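Visit report: hand-held gripper kits at the Nitley open day

Grotum opened its Nitley site to outside visitors on Thursday. I went for one reason. We are comparing hand-held gripper kits for recording manipulation tasks, and Grotum resells and services them, runs short courses on them, and will also do the recording for you under contract. The Matex kit we already have on loan was used as the baseline for everything below.

Getting there

The site is a converted warehouse behind the Brekke freight yard. The bus stops at the yard gate and the walk from there takes 7 minutes. Sign-in was at the side entrance, closed shoes required, no bags in the workshop. The program started at 9:30 and was running late by the second session.

Workshop

The first stop was the service bench. Grotum strips every returned unit down to the linkage, checks the pins for play, and replaces the finger pads whether or not they look worn. Pads are held on with two screws and can be changed by the user. On the Matex unit they are glued, and we have already lost a day to that.

Grip force was demonstrated on a bench scale. The trigger travel is longer than on our loan unit and the return spring is softer. After a few minutes I preferred it, though two people in my group with smaller hands did not. There is one handle size. A smaller one was mentioned without a date.

Weight per hand was not on the data sheet. I asked, and it will be sent by email.

Calibration

Calibration takes a printed board and one pass per hand. The software reports a residual and refuses to record if it is above the limit. The limit can be changed in a config file, which I would lock on any shared machine. Recalibration is required after a pad change. It is not required after a battery change, according to the handout; the presenter was less certain on this point.

Contract recording

The contract service is sold in blocks of 300 episodes. The largest block on the price sheet is 2,000. An episode is one task from start to stop, and rejected episodes are not billed. Rejection rules are agreed in writing beforehand. Recording is done at the client's site or in ordinary homes that Grotum arranges, with household goods laid out in an open box or on a table.

We were given a sample set of 224 episodes to look through on the workstations. Points noted:

Object variety is good. Bottles, tubes, flat packets and molded plastic parts all appear, with printed labels facing in different directions.

Lighting is whatever the room provides. Windows are left in view, and exposure near them is uneven. For our purposes this is acceptable, but anyone training on label reading should ask for test footage first.

The lens is very wide. Straight edges bend, and undistortion has to be done by the customer with the supplied parameters.

The operator's own gripper covers a good part of the lower image in every episode, so objects close to the near wall of a box are often partly hidden. The second hand helps only if both streams are used.

File naming is consistent. Time sync between left and right streams was within one frame in the episodes I checked by hand.

Open items before we decide: weight per hand, price of spare pads, whether the exporter writes our format directly, and the notice period on the service contract. I have asked for a two-week loan so that we can run the unit beside the Matex kit on the same tasks. 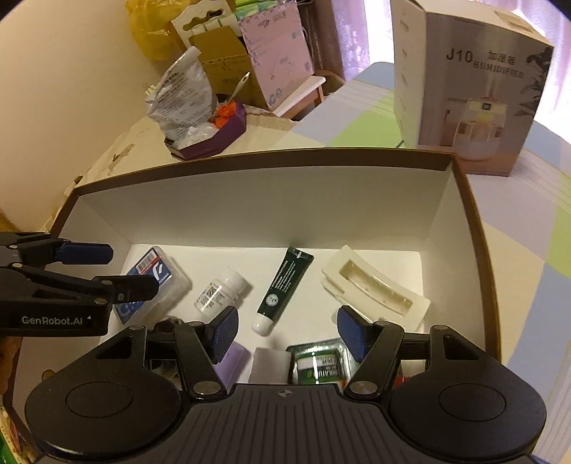
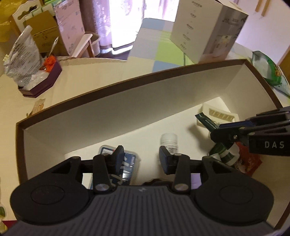

Two-handed work over an open box of household items, seen from the gripper cameras.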